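How a School Kitchen Buys a Robot
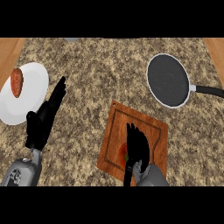
Buying a robot is a lot like buying a bike. The price on the tag is only part of what you pay. A robot for a kitchen needs arms, hands, a computer to run them and a place to stand. Before any of that is ordered, many buyers try the job on a computer first. In a computer-made kitchen, a robot can have two arms with black hands, a tomato on a cutting board and an empty frying pan, and no real food gets wasted. The buyers can change the counter or move the pan without paying for a new one.

Next comes the list. The town of Taltham wanted a robot helper for its school kitchen, so the cooks wrote down the jobs they wanted done. They wanted vegetables moved, plates set out and pans carried to the sink. Lifting heavy pots was crossed off, as that needs a bigger and more expensive arm.

Then comes the budget. A budget is a plan for money. Taltham looked at two robots, the Anau and the Stonik. The Anau cost less to buy, but its hands had to be replaced every four months. The Stonik cost more and its hands lasted longer.

Some costs are easy to forget:

Spare fingers and cables
Electricity
Lessons for the cooks
A repair person's visit
Space - the Stonik needs a counter seven feet long

Taltham set aside $1112 a year just for spare parts. If the money is not spent, it stays in the budget for the next year.

Planning takes time too. The order goes in, the robot is built, and then someone has to set it up and test it. Taltham picked June for this, when school is out and the kitchen is quiet.

Try it yourself. Pick one job at home, like setting the table. Write down what a robot would need to do it - arms, hands, space, power. Put a price next to each thing and add them up. Then add a little extra for repairs.

Page updated 2/9/18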